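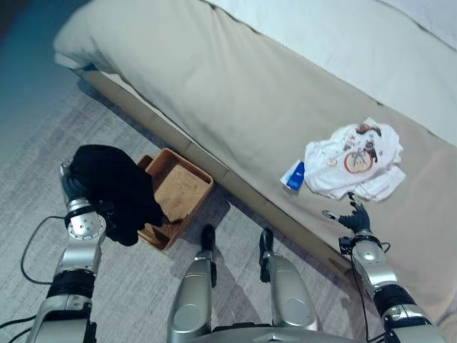
El humanoide del proyecto Golovura, con una tela negra en la mano izquierda junto a la cama de ensayo. Imagen de la cámara de cabeza.

11 de junio | Redacción Técnica

Golovura reúne 600 demostraciones de recogida de ropa en dormitorio

El proyecto Golovura ha cerrado la primera fase de captura de datos para entrenar una política de manipulación de prendas con un robot humanoide. El conjunto consta de 708 episodios grabados, de los cuales 600 han superado la revisión y pasarán al entrenamiento. El resto queda archivado con una etiqueta de descarte y su código de motivo.

La tarea consiste en retirar ropa y objetos pequeños de una cama y del suelo contiguo y depositar las prendas en una cesta de almacenaje. Un operador gobierna los dos brazos y las manos a distancia, mientras el sistema registra de forma sincronizada el vídeo de la cámara de cabeza, las posiciones articulares y las órdenes enviadas a cada dedo. Cada episodio lleva además una instrucción en texto, redactada antes de empezar y sin correcciones posteriores.

Las sesiones se realizan en una habitación acondicionada en la sede de Utby, con suelo enmoquetado y cama de altura fija. La disposición de los objetos se cambia entre episodios según una tabla generada por sorteo. Entran en la rotación camisetas estampadas, ropa oscura de gran volumen, paquetes de pequeño formato y cestas de plástico, que pueden aparecer giradas o parcialmente tapadas por la tela.

«La ropa negra es lo que más episodios nos ha costado», explica Hanane Ghoneim, responsable de captura. «En la imagen pierde casi todo el relieve y el operador no distingue bien el borde de un pliegue interior. Si él duda, la duda queda grabada en la trayectoria». El protocolo admite una pausa breve antes del cierre de la mano, pero descarta los episodios con más de dos intentos de agarre sobre la misma prenda.

Los otros motivos de descarte son la pérdida de sincronía entre vídeo y articulaciones, el desplazamiento involuntario de la cesta y la salida de ambas manos del campo de visión. Este último caso se concentró en las sesiones de marzo y llevó a modificar la inclinación de la cámara. Los episodios anteriores al cambio se conservan, marcados con la calibración antigua.

El etiquetado corre a cargo de Ploltow, que divide cada grabación en 7 segmentos: aproximación, contacto, cierre, elevación, traslado, suelta y retirada. Cuando intervienen los dos brazos, la segmentación se hace por separado para cada uno — una decisión que alarga la revisión, pero que permite entrenar con fragmentos en los que un brazo sujeta y el otro permanece abierto.

Cattaneo aporta el cálculo para el entrenamiento. La primera versión del modelo utilizará solo las imágenes de la cabeza y el estado articular, sin sensores táctiles. La evaluación se hará con prendas excluidas de la captura y con la cama en dos orientaciones distintas.

La segunda fase prevé otros 800 episodios, con cestas apiladas y ropa de cama sin estirar. Ghoneim no adelanta resultados. «Primero hay que ver si el modelo cierra la mano en el momento correcto. El plegado queda fuera de este conjunto».

Este sitio utiliza cookies propias y de terceros para elaborar estadísticas de visita. Si continúa navegando, acepta su uso. Aceptar | Configurar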